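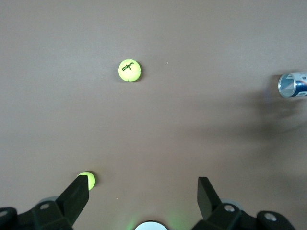 How long does it take to get a backyard court usable again after one wet winter? Six weekends, if you do it by yourself and the roller works for four of them.

I finished the last of it this afternoon, so I'm writing it down while I still remember what I did. The court was put in by the people who had the house before us. It's an old crushed brick one, what they call en tout cas around here, and when we bought the place it was green at one end and soft at the other. Mum said to turn it into a veggie patch. I did think about it.

The first job was weeds. I'd been told to spray and I didn't want to, so I did it on my knees with an old butter knife and a bucket. The couch grass comes in under the fence from the paddock side and runs along just below the surface, and if you leave any of it you may as well not have started. I filled the green bin every fortnight and made a pile behind the shed for the rest. The pile is still there.

Then the levels. I borrowed a long straightedge from Ignacio Kowalczyk, two doors up, and went over the whole thing with string and pegs. The low spot was where I thought it was, just behind the southern baseline, and there was a second one near the net post that I hadn't noticed. I scraped the loose stuff off both, wet them down, built them up in thin layers and rolled between each one. It is boring work and you can't rush it. I tried to do the second one in a single go and it lifted in a plate when I dragged the bag over it, so I had to dig it out and do it again.

The roller is a Stavberg, older than me, bought off a bowls club that was closing. It ran well for the first four weekends and then it wouldn't start. Fuel line. I had it off and on the bench twice. In the end I pushed the hand roller, and my shoulders have not forgiven me.

Top dressing was the expensive part. I rang Militz for a price on a bulk load and the minimum was more than I needed, so I bought bags. 50 of them, picked up in the trailer over several trips, because I didn't trust the axle with the lot. The woman at the counter knew my name by the end. I spread it with the back of a rake, watered it, waited, rolled, watered it again. The colour is darker than the old surface and you can see the join along the tramline. Mwanahawa says it will even out by February. She played on these growing up and I've decided to believe her.

Total spend so far is $3292, which includes the net, the line tape and nails, the bags, the fuel line and a new hose fitting. It doesn't include the loppers I bent. I had told myself I'd keep it under three thousand and I went past that at the net. The old net had holes you could put your head through, and I wasn't going to do all that work and hang it back up.

The lines went down yesterday. This was the part I'd been dreading. You have to get the first baseline dead square or everything after it is out, and I must have measured the diagonals nearly 4 times before I put a nail in. Mwanahawa Mugo held the other end of the tape and drank her tea with her free hand. One service line is out by the width of a thumb. I know which one and I'm not saying.

We had a hit late this afternoon, after it had cooled down. The bounce is low at the southern end, still a bit soft there I think, and true everywhere else. She beat me 6–2 and then we stopped keeping score. My serve has gone completely. I used to have one. The dog from the corner came and sat outside the wire for most of it.

Things still to do. The gate drags. The fence on the paddock side needs a proper edge dug along it before the couch starts moving again – I'd like to get that in before the real heat. The tap leaks at the thread. I want to ask Ignacio if I can hang on to the straightedge for another week, and I should take him some lemons, as the tree is loaded.

I also need to work out the watering. Every evening in summer, by the sound of it, and we're on tank water. If the tank gets below half I'll let the court go dry and keep the tomatoes going.

Hands are sore. Brick dust in everything, including the bed. Bath, then toast, and I'm back at work at seven.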